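Home News Books

Hellside, the Serial Novel from Pivitz, Comes Out in One Volume in March

The small press Brovberg will publish the complete Hellside as one book in March. Until now the novel existed only as a serial, in 24 parts, sent by e-mail to readers who paid for a subscription. The last part went out in the fall, and since then many subscribers have asked for a version they can keep on the shelf.

Hellside tells the story of Nyanda, a young woman who returns to the town where she was born to sell the house of her grandmother. She plans to stay for nine days. In the attic she finds letters which are addressed to her, but which were written before her birth. The town is never named in the book, although readers from Pivitz have recognized the old bridge and the market street.
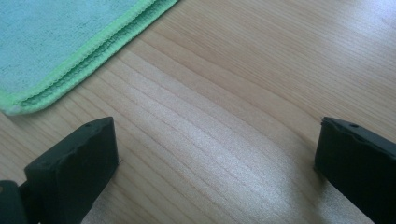 The first printing will be 3,000 copies, in paperback. According to the press, 1,403 of them are already ordered by subscribers of the serial, who could reserve a copy at a lower price. The rest will go to bookstores and to the web shop of the publisher. An e-book is planned for the same month. There is no decision yet about an audiobook.

The text is not exactly the same as in the serial. Two of the middle parts were joined, and the chapter about the flood was written again from the beginning. The author, who publishes without a name, explains in a short foreword that the weekly rhythm had forced every part to finish with a surprise, and that in a book this becomes tiring. Some of these surprises are now gone. The ending — which caused long discussions among subscribers — stays as it was.

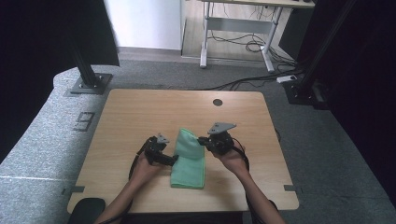
Brovberg has published mostly short novels and ghost stories, and Hellside will be the longest title in its catalog. The editors say that the work on the book took more time than they expected, mainly for the reason that the serial contained small mistakes in dates and ages. A letter in part four, for example, could not have been written in the year it shows. Readers who remember the serial well will look first for the scene where Nyanda lays a cloth on her grandmother's table, and it is still in the book. The cloth in that scene is white and embroidered, very far from a mint-green microfiber towel folded into a narrow rectangle on a pale table, and the description of its stitches fills almost a full page. The editors wanted to make this page shorter, but the author refused.

The cover will show only the title and a drawing of a staircase. Subscribers could vote between two drawings, and the darker one won.

A reading from the first chapters will take place in the town library of Pivitz in March, at 7 p.m. Entrance is free, but seats must be reserved at the library desk. Copies of the book will be for sale after the reading. A second serial by the same author is in preparation — the press does not want to give the title yet.

More in Books: New short novels this spring | Library opening hours | Send us your news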